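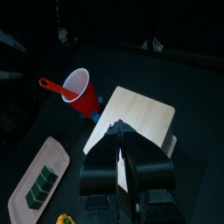
*Gripper and board, close up.*

# The Top Station

23 May 2021

The letter from Van Wyk came in August, when the grass under the lift was high enough to hide the sheep. It said the company would not be opening the Vetstead lift that winter. It said this in the second paragraph, after a first paragraph about how much the company valued the people of Climton.

I read it standing up in the ticket office, then pinned it over the old price list. I had worked the lift for nine winters. In summer I painted it. I had a tin of green open on the step and I went back out and finished the railing, as I didn't know what else to do with the paint.

By evening the whole village had read it. There were 400 of us, and most had a bed to let or a van to drive or a cousin who taught children to snowplough. The pub was full. A man from the top farm said the company was sulking. He was right about that. Van Wyk had asked to clear the trees on the north side for a second run, the district had said no, and now the company said it could not carry on under such conditions.

The people who had fought the second run were in the pub as well. They called themselves Veto and had green badges. My sister was one of them. She had gone from door to door all spring with a clipboard, and more than 3,000 people had signed, a good many of whom had never been to Climton and couldn't have found it. She sat by the window with her coat on.

"We never asked them to close," she said to me.

"I know."

"We asked them not to cut down the trees."

"I know that. You had me sign it."

She looked round to see who had heard. I had signed in April, in her kitchen, and Van Wyk paid my wages. I hadn't told anybody at work and she had put my form at the bottom of the pile.

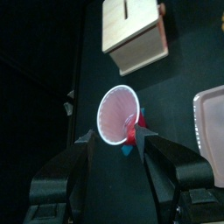 The company kept me on until the end of the month, then on two days a week to look after the machinery. A lift that stands still needs as much care as one that runs. The rope has to be moved or it takes a set, and the grease goes hard in the wheels. I would start the motor at eight and let the chairs go round empty for an hour. From the village you could see them passing over the trees, and the first time I did it four people walked up to ask if we were open.

After that I put a sign out. It said TESTING ONLY. Someone wrote a rude word under it, and I left it there for a week before I wiped it off.

My sister came up in October with sandwiches. We ate them on the loading platform with our feet hanging over the edge. She had stopped wearing the badge. Two women had crossed the road from her outside the shop, and somebody had put a bag of cut branches on her doorstep, tied up with string like a present.

"Did you keep it?" I said.

"It's good kindling."

She asked how high the top station was and I told her, 2,336 metres. It was painted on the wall up there. She had lived under it all her life and never known the number. She said she had only ever been up twice, once with school and once with a boy, and had been sick both times.

"You could come up now," I said. "It's going round anyway."

"Is that allowed?"

"No."

She thought about it. Then she folded the sandwich paper and put it in her pocket and we got on chair 17, because it was the next one.

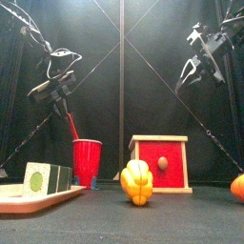 It takes eleven minutes to the top. I had left the motor on the slow setting so it took longer, and I had left nobody at the bottom, which I could have been sacked for twice over. She held the bar with both hands. We went over the car park and the nursery slope, which was only a field with a rope round it, and then the ground fell away and we were above the north side.

I had looked at those trees every working day and had never had much to say about them. They were spruce, close together and dark underneath. Tape had been tied round the ones that were going to come down. It was orange and had faded, and some of it had come loose and was hanging. There were far more taped trees than I had thought. They went right down to the stream.

"That's wider than on the plan," my sister said.

"Is it?"

"It's nearly double. Look at it."

I looked. I am not good with distances from above. She took one hand off the bar, got out her phone and took pictures until we were past. Then she held on again and shut her eyes, and kept them shut until I told her to lift her feet.

It was cold at the top. The café was boarded up and there was a pallet of last year's crisps inside the door that the mice had been at. We stood by the painted number for a bit. You could see down both valleys from there, and the road, with one lorry on it. She asked whether I would lose the two days if she gave the pictures to the district.

"Probably," I said.

"I needn't."

"Do what you like with them. They're your pictures."

"They'll know where I was standing."

"You were sitting," I said, and she laughed, though she still looked grey from the ride.

On the way down she faced the valley and did better. At the bottom a man from the village was waiting beside the sign with his skis on his shoulder, in October, with no snow anywhere. He said he had seen people on it. I told him we were testing. He looked at my sister, and at her shoes, and asked if he could be tested as well.

I let him on. He went up with his skis across his knees and came down again the same way, and said thank you, and walked home. 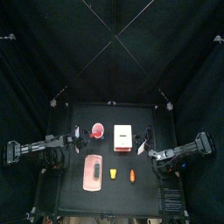

*The table from above, with an arm on each side.*

She sent the pictures in November. The district wrote to Van Wyk and Van Wyk wrote to me, a shorter letter than the first, with no paragraph about how I was valued. I handed in the keys at the office in the town. The woman at the desk gave me a receipt for them and asked if it was snowing up our way yet. It had started that morning.

When I got back my sister's van was outside my house. She had the kindling in the back, the whole bag of it, and she had got my stove lit with some of it already. We had soup. From my kitchen you can see the third pylon and two of the chairs, and they had a few inches on them by the time it got dark.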